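May 16, 2020

Got back from the Clallura open day a little after six and want to get this down before I forget the order of it. The drive to Cleswood was 203 miles with the detour at the bridge. I left in the dark and ate breakfast at the wheel, which I regretted by the second hour.

The open day was smaller than the one they held in November. They let people in by groups of six, and my group had a time slot late in the morning, so I sat in the car and read the handout. It was mostly about Dralanard, the arm they have been building for restaurant back counters and serving stations. The handout said it had put in nearly 730 hours of running time since the last version. It didn't say how many of those went well.

First stop was the workshop. Two benches, one arm on each. The one on the left was doing a pick and place with plastic cups and did fine with it. It was slower than I thought it would be. The other one was switched off with its cover open so we could look at the wrist joint. I liked that one more. The cables run inside the forearm now, and they used to be tied along the outside with zip ties. I asked whether a cable could be swapped without taking the whole wrist apart. The answer was yes, but it takes an afternoon.

Then a short talk with slides. Room was warm and I lost the thread in the middle. What I did write down is that flatware is harder for them than dishes. Spoons nest, they slide over each other, and the shine confuses the depth sensing. The soup spoons are easier to see, being white ceramic, but they chip if the grip is too hard. They keep a list of every item they have tried to pick up, and it stood at 763 entries. I would have liked to see that list.

After the talk we went over to Anozie, the restaurant where they do the counter work. This was the part I had driven for. The job they are studying is plain — handling the spoon trays at the serving counter, getting them set straight and keeping each kind of spoon in its own tray. A person does it without looking. For the machine it has to be broken into small steps, and each step needs to be shown many times, by hand, on a real counter with all the usual things on it.
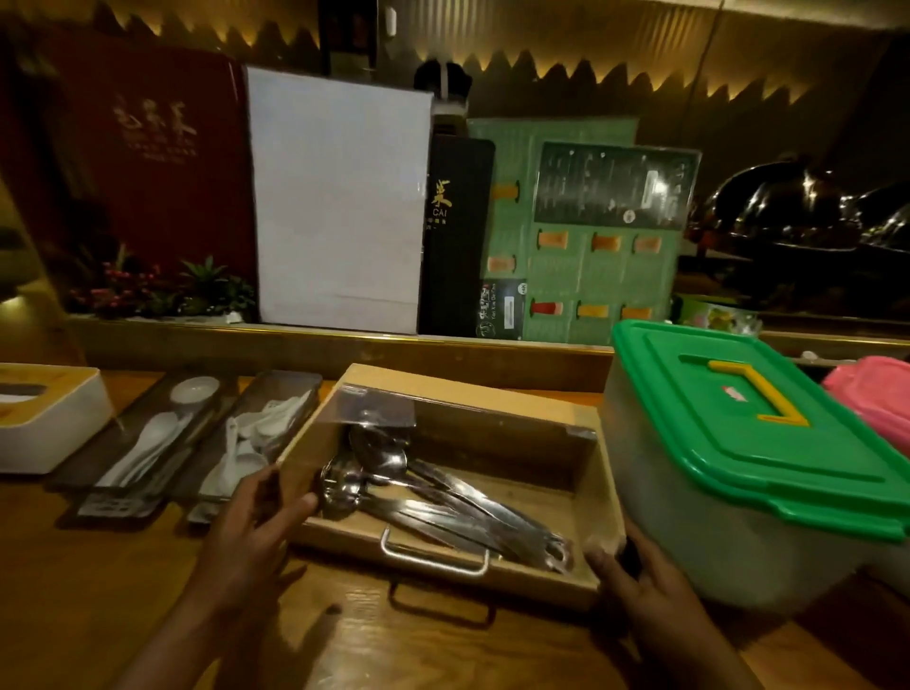 I asked why they don't just clear the counter first. The answer was that no restaurant is going to do that for them, so there's no use learning it that way. Fair enough. The trays are different from each other too, and a grip that suits one may not suit the next.

I don't think I'd buy one yet. The price they gave was for a lease only, and the service visits are extra. For a place our size it would take years to pay off. But the wrist is much better, and I'd go again next year if they hold it.

Stopped once on the way back for gas and a sandwich. My knee is stiff from the driving. Need to find the handout, I think it slid under the passenger seat — it has the number to call about the lease. Laundry tomorrow, and call the bank.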